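Zoneck Household Shock Reports, release 2

Overview

Zoneck is a set of short written reports on electric shocks and near misses in homes. Each report covers one event: the room, the device, the type of outlet, and whether a breaker or ground fault device was fitted on the circuit. The set holds 137 reports in two files, reports.csv and outlets.csv, joined on report_id.

Source

Reports were taken from paper forms held by Clallov, an electrical repair firm. Fulgencio Arellano typed the forms. Abimbola Ogunleye checked the device codes and removed names and street addresses. Spelling in the free text field was left as written – including brand nicknames.
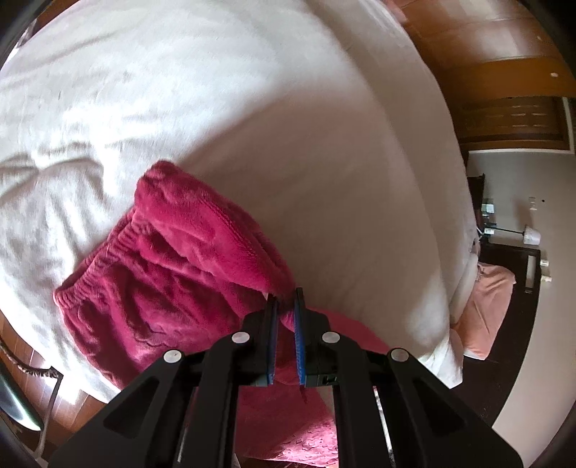
Does the set separate ground fault trips from ordinary breaker trips?

The trip_type field holds "gfci", "breaker", "none" or "unknown". Forms that said only "power went off" are coded "unknown".

Fields

report_id: integer, unique
room: kitchen, bath, bedroom, laundry, garage, outdoor, other
device: code from devices.txt
cord_state: intact, worn, cut, not recorded
trip_type: see above
note: free text, may be empty

Known limits

Outdoor events are few. The voltage field was dropped after release 1, as most entries were guesses. In 15 reports the device code is missing and the note is the only guide. Do not use the set to estimate how often shocks happen in homes.

Changes

17 March 2026 – release 2. Merged duplicate forms, added cord_state.

Corrections go to the Zoneck issue list. Give the report_id and the field name. The next release is planned for July.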